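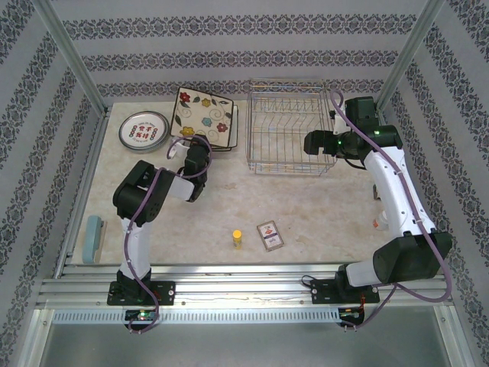

Both arms, plates and rack

22 May 2024. Two-arm handover planner, now on the Hegyi branch. Marble pattern in the tabletop still worries me for segmentation.
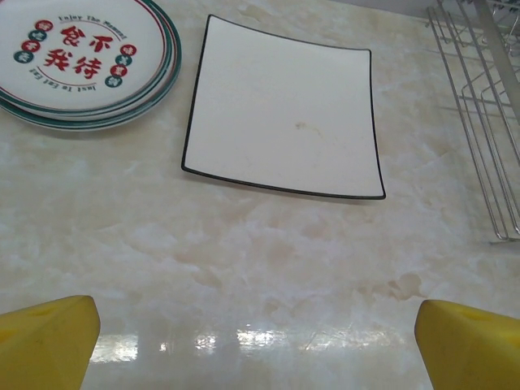 Istora Manipulation Group — Software

I've set the replan timer to 80 ms and left the grasp scorer alone, so we're only changing one thing!

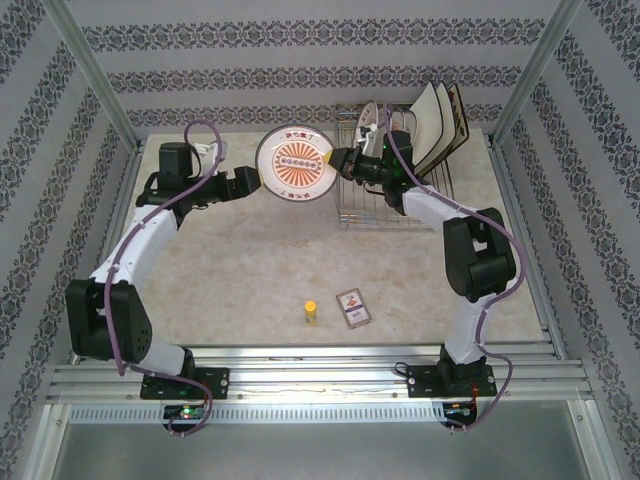
Round plate, both grippers on the rim

Next up is wrist roll on the square ones (rim colour's a handy cue).
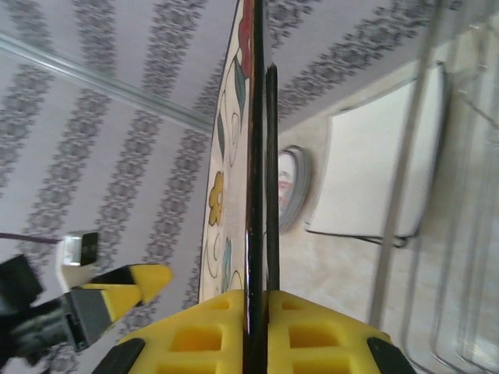
Mwangi Mosoti reckons the timer's fine and I should log grip force first. Fair enough — adding it tonight.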